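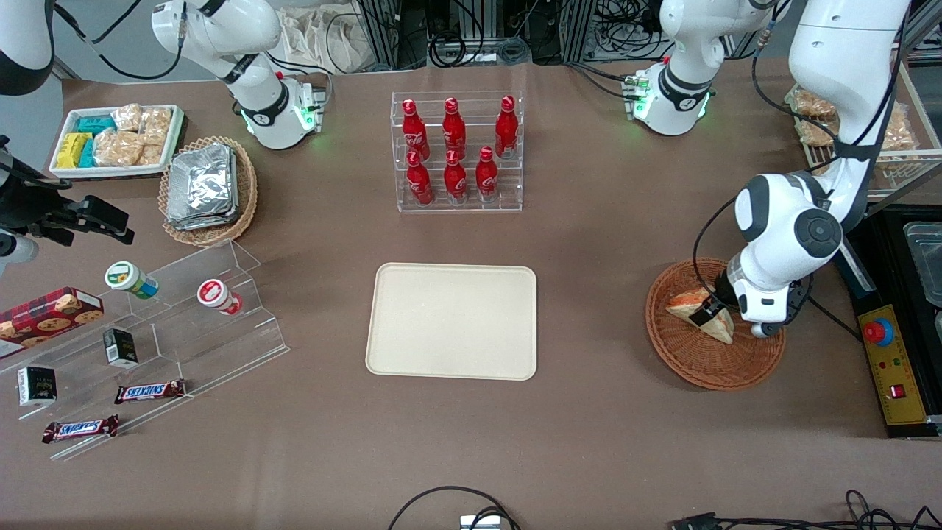 Basket weaving

Basket weaving is the craft of turning bendy plant material into something that holds its shape. I've been keeping this entry going for my own little craft encyclopedia, and it has grown a lot longer than I planned, so bear with me! Last big tidy-up was January 2025.

Materials

Willow is what most people picture, and it's what I learned on. The other big ones are rattan (a climbing palm, sold in coils), rush, straw, split oak and ash, pine needles, and sweetgrass. The word "wicker" confuses everybody at first. It isn't a plant. It's a way of weaving, with stiff uprights and thinner strands going in and out of them, and you can do it in nearly anything that bends.

Willow comes in three common finishes. Brown willow still has its bark on. White willow is peeled in spring when the sap is up. Buff willow is boiled first and then peeled, and the tannin from the bark stains it a warm tan. Brown needs the longest soak by far – days in a tub, sometimes more than a week for thick rods – while buff is usually ready in an hour or two.

Main techniques

Coiling wraps a bundle of grass or straw into a spiral and stitches each round to the one before. Plaiting crosses flat strips over and under, like a potholder. Twining takes two or more soft weavers and twists them around each upright. Then there's wicker, or stake-and-strand, and that's where I spend my time.

A round stake-and-strand basket starts with a cross of short sticks, which get spread out like spokes as you weave. Side stakes are pushed in next to them, bent up, and held in place with a band of heavy weaving called the upsett (yes, two t's). Then come the sides, and then the border, where the stakes get folded down and tucked behind each other. My first border took me a whole afternoon and looked like a bird had done it.

Patterns and kits

I work from an old pattern booklet called Omside, which lists 58 borders. I've managed 13 of them. Its round bread basket calls for 30 side stakes, and I think that's too crowded for a beginner. Šindelář sells bundles of buff willow sorted by length, and Brollska makes the bodkin I use, a short fat one that doesn't slip. For practice I like Plastetti, a plastic cane that comes on a 266-foot spool and needs no soaking at all. Purists hate it. I don't care, it's great on a porch in June.

Care

Keep baskets away from radiators, and give dry willow a light misting now and then. Mold shows up as gray specks. A soft brush and fresh air will shift most of it.

See also: Chair caning, Hedge laying, Rush seating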